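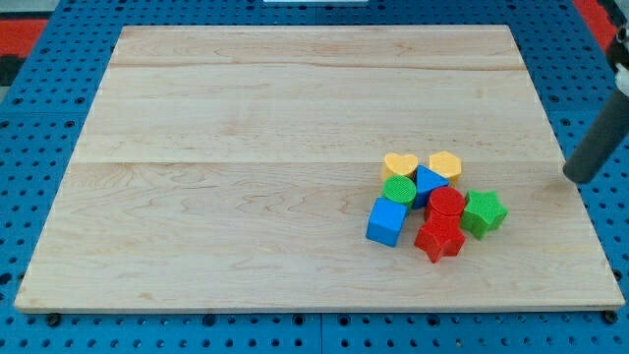

Feterico Teach Kit, bench version

The Teach Kit lets one person show a robot arm a task by hand or by remote control and save each run as a demonstration. It fits most small arms and comes set up for sorting and placing practice.

Two ways to teach

Hand guiding: press the release on the wrist grip and move the arm yourself. Joint positions and finger opening are saved as you go.

Remote control: use the Kustby handheld controller. Motion can be scaled down for close work, such as picking one block out of a tight cluster without pushing its neighbors. Both modes can be used in the same run — the change is marked in the log.

What's in the box

Wrist grip with release button
Kustby controller and charging cable
Gray fingers with rounded tips, one pair
Wooden task board
Shape blocks in red, yellow, green and blue
Pinto recording software, one seat

Specifications

Recording rate: 60 samples per second
Storage on the unit: 1000 demonstrations
Controller cable: 500 cm
Weight of wrist grip: 136 g

Before you order

The arm and the pegboard bench top are sold separately. The board lies flat on the bench top and needs no clamps for light blocks. Customers with the older Jodham controller can keep using it for remote control, but it does not support motion scaling.

Setup questions go to Tharun Pillai. For replacement fingers and block sets, contact Krishnamoorthy Mathew in parts.

Page updated 3/6/26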